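Robot Manipulation, Session 6 - learning long assembly jobs from demonstrations
Handout notes, 28 Sep 2025

These are my notes tidied up, so forgive the odd half sentence. Last time we did single-skill policies: pick the thing, place the thing, go home. Now I want to look at what happens when you string skills together, and I'm using the Nollton work as our running case because it's small enough to hold in your head. The job is fitting parts into a desktop PC. The method is called Skiltano, and the main idea fits on a napkin: one policy, trained on whole demonstrations, plus a little head that guesses how far through the job we are.

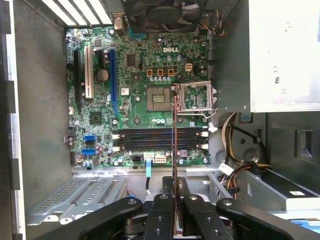 Why bother with that progress guess? A policy that only looks at the current camera view has no memory, and two moments in a long job can look nearly the same while needing opposite actions (am I about to let go, or have I just picked up?). The wrist camera makes this worse, as it sees so little that's any use for judging depth. Take a thin card held edge-on between the fingers, out over the memory slots: from up there it's barely more than a dark line across a green board, and you want the network to work out the height of its bottom edge from that! So Skiltano feeds in a fixed view as well, and the progress head gets both.

The training set was 640 demonstrations, all teleoperated. They trained 3 versions: wrist view only, both views, and both views with the progress head. Same network size throughout, same number of training steps. Please check for that whenever you read a comparison like this one, I've been caught out by it myself.

Testing came to 1,051 trials over the three versions. The wrist-only one did fine at reaching and grasping and then fell to bits at insertion. Adding the second view fixed most of the bad approaches - it's the cheapest gain in the whole study.
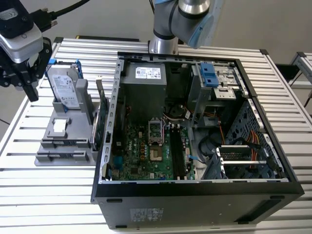

The progress head helped somewhere else entirely, namely with the policy getting stuck in loops, where it lifts, lowers, lifts again and never commits. Mirani, the older baseline you'll meet in the reading, deals with loops using a hand-written timer. It works, but you have to retune it for every new part, and I find that a bit of a pain.

Two things I'm not convinced by. The case sits in much the same pose in every trial, so we learn very little about what happens if you turn it. And a trial counts as a success if the part ends up seated, however hard the robot shoved on the way there. I'd want force readings too.

For next time: read the Prilthorpe notes on action chunking, and sketch (one page, pencil is fine) how you'd label progress in a job where the steps can be done in any order. The write-up of your own small study isn't due till December, but do start picking a task now.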